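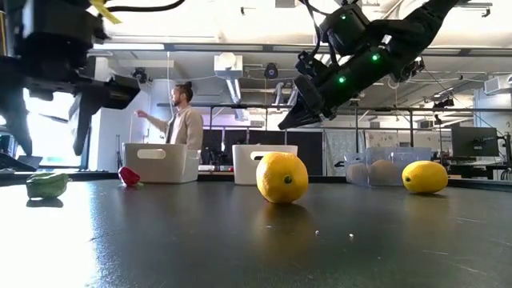
The Kinier cell at Pons, with lemons, a red pepper and the bins on the table.

Keeping the Kinier cell running

The Kinier cell will be off from Mon 18 December for its winter service and should be back in the first full week of January. Anyone with sorting runs still to finish should book them before then. The booking sheet is in the usual place, and evening slots are going first.

The cell has now done 1,090 hours since it was put together in the ground floor lab at Pons. Most of that time has gone on sorting work for Trurko: picking up fruit and vegetables from the table with two arms, passing them across where needed, and putting them in the bins along the back. It is light work for the arms. What wears is everything around them, mainly the finger faces, the cables and the table itself.

Several groups share the cell now and each has its own habits, so the daily routine is set out again here.

At the start of a session

Wipe the table with a dry cloth before the arms are powered. Crumbs and dust collect on the black surface and get picked up on the finger tips. Check that the bins are pushed back to their line and that nothing has been left on the rails.

Look along each arm from the base to the wrist. The cables should hang in an easy loop with enough slack for the wrist to turn fully both ways. If a loop has crept down the forearm, slide it back up and leave the clips as they are. Two clips were overtightened in the autumn and the cable sleeve had to be replaced on the right arm.

Send both arms to the rest position from the Karkeo panel and wait for the green lights before loading a job. Then run the meeting test, in which the arms come in from their own sides and bring the grippers together over the middle of the table. They should stop level with each other. A gap of up to 2 mm in height is allowed. Anything more goes in the log and the cell needs a fresh alignment, which takes 62 minutes if the table is clear and longer if it isn't.

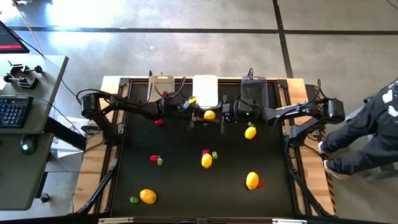
Both grippers close together over the bench, a lemon between them.

Mixed produce makes a better warm-up than a single lemon. Put out a few lemons and some peppers of different sizes, leave space between some and let others touch, and run the short sort once at half speed. The small peppers show up a badly set gripper long before the lemons do. A lemon will sit in almost any grip.

During a run

Stay outside the hazard tape while the arms are moving, and pause the job from the panel before reaching in for something that has rolled. Chairs should be kept clear of the bench legs. The struts at the corners carry the load of the rails, and a knock there is enough to put the alignment out.

Save the job before changing bins. Karkeo keeps the bin positions from the last saved job, and a bin of a different height will not be noticed by the arms. The wrist clears the taller bins comfortably but the fingers do not if the drop height is left on the low setting.

Finger faces and tips

The inner faces of the fingers do the gripping and are changed after roughly 200 hours of running. Between changes they only need wiping with a damp cloth. Solvent takes the surface off and should be kept away from them.

To check a pair, open the gripper fully and look at both faces from the side. Light scuffing is normal. A face that is polished smooth, lifting at a corner or rounded at the notch should be swapped, along with its partner, even if the partner looks sound. The screws on the finger mounts are small and easily stripped, so use the driver in the cell drawer and stop as soon as they are snug.

Close the gripper slowly afterwards and watch the tips come together. If one arrives ahead of the other, back the screws off and seat the finger again. After any change of finger, run the meeting test before anything else. 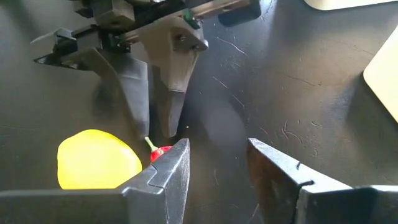
The table surface

The fine scratches in the black finish do no harm to the picking, but the sheen from the ceiling lights is stronger on worn areas and some groups have had poor picks there. For the time being, lower the blind on the window side and keep small red peppers away from the brightest patch. The surface will be replaced during the service. The new one is the same size and will go on the same fixings, so saved jobs should carry over, though the drop heights will want checking.

Also on the service list are new cable sleeves for both arms, a check on all the strut bolts, and fresh tape on the floor. Karkeo will be updated at the same time. Please copy any jobs you want to keep to the shared drive before the cell goes off, and take your own produce and tubs home with you.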